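Will it put the shopping away? A visit to Tirden's open day

Posted 10/02/2022

I have been promised a household robot for most of my adult life. My father was promised one too, and he got a bread maker. So when the invitation came round for the open day at Tirden, with the words "chores, demonstrated" across the top, I wrote back to say I'd come, and that I'd be bringing a list.

The list was what I had done in my own kitchen that morning before leaving. Emptied the dish rack. Wiped the bench. Picked grapes off the stem for the lunch boxes. Put the fruit away. Found the lid that goes with the container. Took the rubbish out in the rain. It isn't a heroic list and I didn't pick it to be cruel. If a machine can't get through some of it, I don't much care how well it dances.

Tirden has the upper floor of an old shirt factory, up a flight of stairs that would defeat anything on wheels, which I noted. There's a goods lift round the back. You sign in, you get a sticker, and you are handed a cup of very good coffee made by a person.

Helmut Gerlach runs the place day to day and gave the welcome talk. He kept it short, which I appreciated, and he used the word "yet" a good deal, which I began to mark in my notebook until it felt unkind. His pitch is that the factory robot is a solved animal. It knows where the part will be, because somebody bolted down the thing that holds the part. A kitchen has nothing bolted down except the sink. The fruit rolls, the cloth rucks up, the kids move the chair. His people are working on the hands first and leaving the legs for somebody else, and they collect a lot of short handling jobs, done over and over with slight changes, in the hope that a machine can learn from the pile.

Fair enough. I asked how big the pile had to be. He said nobody in the field could give me a straight number, and that anybody who did was raising money.

We were split into two groups after that. Mine went to the fruit table first, with Hala Khoury. 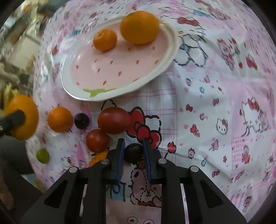 Hala's point was about size. An orange and a grape are both round and both fruit, and that is where the family resemblance ends as far as a pair of fingers is concerned. You can be a fair way off centre on an orange and still come up with it. With a grape you have hardly any margin, and if you pinch it too hard you have made juice, and if you don't pinch it hard enough it shoots off like a cake of wet soap. A tomato has its own troubles, being heavy for how thin its skin is. She asked us all to pick up a grape from a bowl at the side with finger and thumb, slowly, and pay attention to what we did. I can report that I rolled mine a little before I lifted it, and I'd never have known that if she hadn't asked.

I asked why the cloth was so busy. I'd have thought you would start with a plain white bench and make life easy. She said that was how they used to do it, and then they'd take the thing to a real home and it would be thrown by the pattern on a tea towel. Somebody's kitchen table has cartoon cats on it. Somebody else's has a map of the world. If the machine can only find a cherry tomato on a plain surface then it can't find a cherry tomato.

That was the best answer I got all day and I have no smart remark to make about it.

What I'd quarrel with is the speed. I put grapes in three lunch boxes every school morning and I do it while talking, looking for a shoe and listening to the radio. Hala told me a good careful pick and place, start to finish, takes their current set-up 17 seconds a grape. My kids get a handful each. You can do the arithmetic yourself, but the bus would be gone.

Then there is the price. The arm on its own, without the hand, is leased, and nobody would tell me for how much, so I went and asked the man from Urura, who had a stand by the window and was less shy. Urura rents out a bench-top arm for light packing work at 300 dollars a week. That includes somebody coming out when it sulks. He was candid that most of their customers are putting the same box in the same carton. One of them is a bakery. When I asked if any were doing mixed fruit he laughed, kindly, and offered me a pen.

Second stop was a folding bench, where we watched a pair of arms have a go at a hand towel. I'd seen this sort of thing in videos and always wondered how much had been trimmed. Quite a lot, would be my guess. The first towel was folded in half beautifully and I was ready to eat my hat. The second was picked up by a single layer instead of two and the arms carried on folding air for a while, very seriously. Iraklis Lazaridis, who was minding it, let it finish. I liked him for that. He could have hit the stop button and talked over the top. He said it got 90 out of a hundred in the morning when he was by himself and rather fewer when there were visitors, and that he had no explanation for this he would care to put in writing.

A woman in our group asked about fitted sheets. There was a pause.

Lunch was sandwiches at the far end, and I got talking to Nithin Iyengar, who isn't with Tirden at all. He manages the back of a greengrocer's called Sotiropoulos, where the crates come in, and he'd come along for reasons much like mine, only with money attached. He is short-handed from October onward every year. What he wants is something that will sort tomatoes, the firm ones to the front of the shop and the soft ones to the sauce tray. He'd be happy with slow, he told me, as long as it worked all night. It was the bruising that worried him. A bruise doesn't show until the next day, so you could watch a demonstration go perfectly and have no idea what you'd done to the stock. I hadn't thought of that, and I have been suspicious of every tidy grape video since.

He also pointed out that a good sorter in his shop smells the crate before touching anything. I put that to Helmut afterwards. He wrote it down.

In the afternoon we were let back to whichever bench we liked. I went round the fruit table again and stayed a good while. Hala was patient with me. I wanted to know what happens when the thing you're after is tucked in beside something else, because that's my fruit bowl, everything leaning on everything. She said crowding was still the hard part. The fingers need somewhere to go on both sides, and a pair of fingers with all that linkage behind it takes up more room than you would think. You and I poke a tomato out of the way with a knuckle and don't count it as a step. For a machine, the poke is a whole separate job that it has to decide to do.

So what does it add up to? I went in thinking that none of this would be in my house before I'm too old to work the remote, and I've come out thinking much the same, with a bit more respect for grapes. From my list of six chores I'd say I saw decent work towards one and a half. Putting the fruit away is the one. Picking grapes off the stem is the half, and I'm being generous, as not a stem was attempted. The dish rack wasn't on show. The lid that goes with the container may be beyond science.

I'd also like somebody to do the sums on tidying up after the robot. Every bench I stood at had a person next to it putting things back to where they had started. I asked if that could be handed over as well and was told it was being looked at. Until it is, the household with a robot still needs someone in it whose job is to follow the robot round, and I know who that would be at our place. 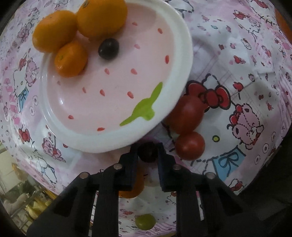 Myrto Pappas disagrees with me on most of this, and wrote to tell me so after reading a draft. She was in the other group. Her view is that I keep marking the machine against a fit adult in a hurry, when the people who'd want it first are in no hurry at all. Her mother has bad hands. Getting a grape from a plate to her mouth is a small defeat most afternoons, and 17 seconds would suit her very well. She doesn't need it to find a shoe. Myrto also thinks I was unfair about the towel, and says her group saw 5 in a row done properly, though she admits they were all the same towel.

I'll take the point about her mother. I hadn't looked at it from that chair, and I've left the rest of the piece as it was so you can see I hadn't. I'd only say that slow is fine but dropped is not, and someone with bad hands is the last person who can get down on the floor after a runaway grape. I'd want to see it done in her kitchen, at her table, with the telly on, for a month.

The towel I'm not budging on.

If you want to go yourself, Tirden plans to open its doors again in the spring, and the Natuvo people downstairs, who make trolley wheels, will show you round as well if you ask. Parking is hopeless. Wear something warm, as the upper floor isn't heated past the coffee machine, and take your own list.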